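Oficina partilhada Prikadau – registo de avarias
Pedido 2390
Assunto: braço direito não responde ao comando de abrir depois de mudar o modelo da garra
Aberto por: Oluf Kjærgaard
Acompanha: Þröstur Bisgaard
Estado: em curso

Descrição do problema

Boa tarde. Peço desculpa antecipada pelo meu português, tento escrever devagar e com cuidado para que se perceba tudo.

Estamos a construir na oficina um robô de dois braços, para trabalhar em cima de uma mesa. Antes de ligar os motores verdadeiros, experimentamos cada movimento no simulador (usamos o Jiver, com o pacote de braços Dinosance). Até à semana passada tudo funcionava. Depois troquei no modelo a garra do braço direito por uma de dois dedos, e desde então o comando "abrir" é aceite, mas o ângulo dos dedos no registo fica em zero. O comando "fechar" dá o mesmo resultado. O braço esquerdo, que ficou com a garra antiga, obedece bem.

O que eu esperava: os dedos abrem até ao limite definido no ficheiro.
O que acontece: nenhuma mensagem de erro, nenhum movimento dos dedos. O pulso e o cotovelo movem-se.

Passos para repetir

Carregar a sala de teste com a mesa.
Pôr o braço direito na posição de descanso.
Enviar "abrir" à garra direita.
Ler o ângulo dos dedos no registo.

Registo

09:40, Oluf
Reiniciei o simulador e carreguei a sala do princípio. Igual. Apaguei também a pasta temporária, porque uma vez já tivemos um modelo antigo guardado lá. Igual.

10:15, Oluf
Comparei os ficheiros das duas garras. Na garra direita os nomes das juntas começam por letra maiúscula e na esquerda não. Não sei se isto tem importância. Mudei para minúscula, para ficar semelhante. O simulador arrancou, mas os dedos continuam no mesmo ângulo.

11:30, Þröstur
Oluf, não mudes os nomes só num sítio. O controlador procura a junta pelo nome que está na lista de motores, e se não encontra, cala-se. Vê a linha 11 do ficheiro de motores. Volta a pôr as maiúsculas e corrige antes ali.

11:50, Oluf
Obrigado. A linha 11 tinha ainda o nome da garra antiga. Corrigi e repus as maiúsculas. Agora há uma mensagem, o que já me parece um progresso: "limite superior inferior ao limite inferior". Tive de ler isto 2 vezes.

13:20, Oluf
Os limites estavam trocados. Penso que a culpa é minha, porque copiei os valores da folha da Limsakul à mão e a folha tem as colunas pela ordem contrária. Troquei-os. Os dedos mexem agora no registo, mas quase 2 segundos depois do comando. O braço esquerdo não tem este atraso.

14:05, Þröstur
O atraso pode vir do amortecimento. Na garra antiga era um valor pequeno, na nova ficou o que vinha de origem. Antes de mexeres nisso, manda uma vista tirada do corpo do robô, com os dois braços na sala. Quero ver também se o ponto de fixação da garra ficou no pulso.

14:30, Oluf
Segue a vista pedida, já com os nomes e os limites corrigidos.

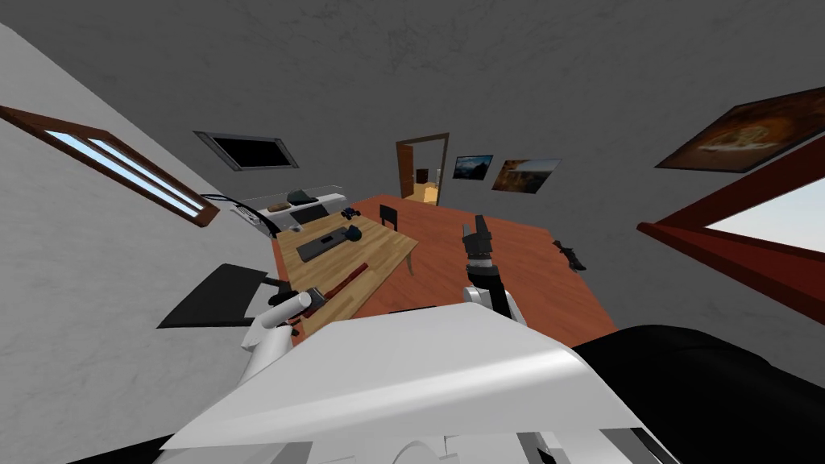 Sala de teste no simulador: garra direita preta, de dois dedos, virada para cima; garra esquerda branca perto da borda da mesa.

14:55, Þröstur
A fixação parece-me bem, vejo o segmento cinzento logo abaixo dos dedos. O horizonte está muito inclinado. Verifica a rotação da câmara no modelo, mas abre outro pedido para isso, senão misturamos tudo. Para o atraso, copia o amortecimento da garra esquerda e repete o ensaio sem tocar nos objetos da mesa.

15:40, Oluf
Copiei o valor. O atraso desapareceu na abertura. No fecho ainda existe, mais curto. Repeti o ensaio com o braço direito afastado da mesa e depois por cima dela, e o resultado foi o mesmo, portanto excluo uma colisão com o tampo.

16:10, Þröstur
O fecho tem um parâmetro próprio, no fim do mesmo ficheiro. Não o alteres hoje, quero primeiro confirmar o valor com a folha da Limsakul aberta ao lado.

Pendente

Confirmar o parâmetro de fecho (Þröstur).
Abrir pedido separado para a rotação da câmara (Oluf).
Não ligar a garra direita verdadeira até este pedido estar fechado. Deixei um papel colado na caixa dos motores com o mesmo aviso.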